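Rillon Workshop Newsletter
8 Jan 2021

Bench notes: lining and surfacing a three-sided work enclosure

Several readers wrote in after the September issue asking for more on enclosed tabletops for small block work. The questions were mostly about the wall finish, the joint at the back corners and the state of the top after a few months of use. The notes below cover those points in that order. They apply to any bench-height enclosure with a left, back and right wall and an open front.

Wall finish

The panels are finished in brick red with darker streaks dragged through the base coat. The streaks run mostly horizontally. Direction matters more than color when three panels meet: if one sheet is turned ninety degrees, the mismatch shows at the corner from across the room. Mark the top edge on the back of each sheet before cutting and keep all three the same way up.

A broken finish of this kind hides scuffs well. A flat coat in a single color will show every contact mark at block height. The drawback is touch-up. A small repair made with a brush leaves a solid patch, and it is better to drag the repair out sideways over a hand's width with a nearly dry sponge. The Kohlhase color sheet lists the base and the streak coat separately, so order both.

The red also shifts a good deal with lighting. Under a cool lamp it goes toward dusky rose, and under a warm one it reads closer to maroon. Check a sample under the lamp that will be used on the bench.
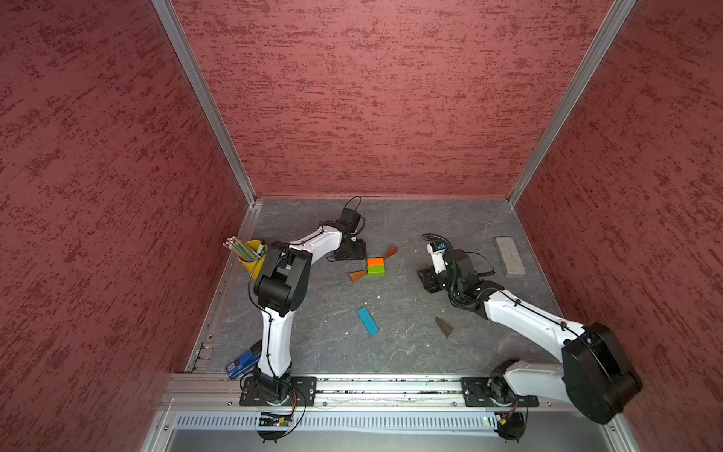 Red textured wall panels, aluminum corner posts and the gray marbled top, with colored blocks around the center.

Corner posts

Silver aluminum posts stand in both rear corners. Set the posts first, square them to the top and then fit the panels. Doing it the other way round puts the load on the panel edge, and the textured coating chips there before anywhere else.

Where the back wall meets the top, use a thin aluminum strip along the full length of the joint. Without it, small debris works into the gap and cannot be brushed out. Plonar supplies strip in two widths. The narrow one is sufficient for a straight cut, and the wide one will cover an edge that has wandered. Do not run sealant under the strip until the top has been leveled. Fixings should be checked after 14 days of use and then at each quarterly cleaning.

The top

Gray with a light marbled vein is a practical choice for block work. Natural wood stands out against it, and so do most painted colors. Pale debris stands out too. White specks and crumbs will be visible on this surface well before there is enough of it to affect anything, so the look of the top is a poor guide to when it needs cleaning. Clean by schedule.

Use a soft brush first, working from the back strip toward the front edge, then a barely damp cloth. Do not use compressed air inside a three-sided enclosure. It moves material into the rear corners and up the texture of the walls. The veined pattern can be mistaken for scratching. Draw a fingernail across the line if in doubt. 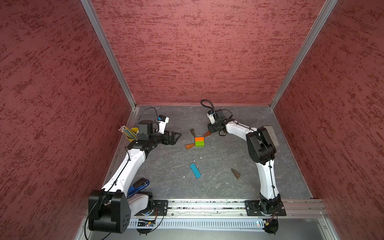
Wedges need a little more attention than cubes. A triangular wooden piece has thin edges that bruise when the block is dropped on a hard top, and a bruised edge no longer sits flush on its neighbor. Sort them out of the general bin and inspect the edges separately. Light damage can be taken back with fine abrasive on a flat plate, two or three strokes per face. Stop before the angle changes. If the wedge rocks on a level surface after that, replace it.

Unfinished brown wood picks up grime from handling and should be wiped dry. Painted blocks will take a damp cloth. Keep the two kinds in separate trays during cleaning.

Parts and stock

Replacement wedges are listed under item 367 in the Zavow parts catalog and ship in bags of 70. Corner post sections and back strip are held at the Rillon counter and can be cut to length on request. Bring the measured length of the top at the back edge, taken between the posts.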